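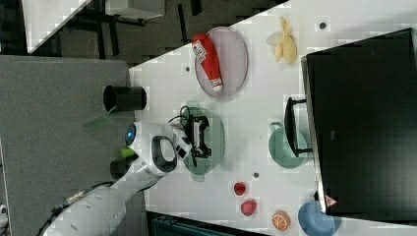 Figure 3. Tabletop with household objects and toy food. A red ketchup bottle lies on the oval grey plate; the round plate is pale green.

4.2 Where things come to rest on a shared table

The second part of the study looked at tables that serve for both meals and other work. We asked 36 adults in Drendley to set out a light lunch on a table already in use, and to leave everything where it ended up. Sessions ran in October and lasted 19 minutes on average. Lacerda and Farías coded the layouts separately and settled differences by discussion.

Figure 3 shows the kind of surface we mean by "crowded". Plates and food share the white top with a large black monitor, and a green mug is near the edge of the screen. We class a mug in this position as a work item, even when it matches the tableware, as participants in the first part tended to treat it that way when asked to clear up.

Plates were the most stable objects in our layouts. Once a plate was down, other things were placed in relation to it, and it was seldom moved again. They were also used as trays. In 31 of the sessions at least one item that was not food was put on a plate at some point, most often a bottle or a piece of cutlery. The ketchup bottle in Figure 3 is coded as "contained, lying", and the partially peeled banana to the right of the same plate as "free". The distinction matters for the clearing task (Section 4.3), where contained items were usually carried off together with the plate – free items were picked up one at a time.

Following Pacheco's scheme, we did not separate toy food from real food in the coding. Size and outline seemed to govern placement more than whether the thing could be eaten. Portela has raised the objection that real food brings spills and crumbs, and that people leave more room for it. Our tables were 800 mm deep, which left little room to spare in either case, and we cannot settle the point with the present data.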